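Nesting the mixing bowls

I spent Saturday morning on the kitchen cupboards. The one under the counter had been bothering me since April. Every time I wanted a mixing bowl I had to take out a colander and two baking pans first, and the bowls themselves had been put away in whatever order they came out of the dish rack.

The cupboard is a shallow one, left over from when this house in Ullgate had a gas meter in that corner. I emptied it onto the table, wiped the shelf and laid down new liner. The roll came from the hardware store in Oltdale and cost $2.73, and I have enough left for the drawers.

Then I sorted the bowls. I used to keep metal with metal and everything else on another shelf. That looked neat but it took up too much room. Now they go by width, whatever they are made of. The wide dark grey one with the flared lip goes on the outside, the other metal one sits in that, and the big white one with the pale yellow rim goes in last.
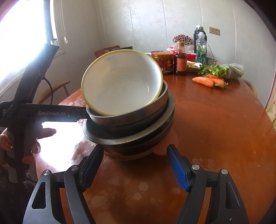

Fokstead wrote in after my last cupboard post to say that bowls of different materials should never be nested without something between them, and that a folded dish towel or even a paper napkin is enough to keep the metal from leaving grey marks on a glaze. I had not thought about that. I have some old dish towels that are too thin to dry anything with, so I cut one into squares and put a square in each of the larger bowls.

The stack is a little higher with the cloth in it, but it still clears the shelf above. The colander has moved to a hook inside the pantry door — I should have done that when we moved in. The baking pans are standing on edge next to the stove.

I still have to do the lids. There is a whole drawer of them and I am fairly sure half belong to containers we threw out. That will be next weekend if it rains.

Last updated: April
Contact | © Notes from Ullgate | Back to top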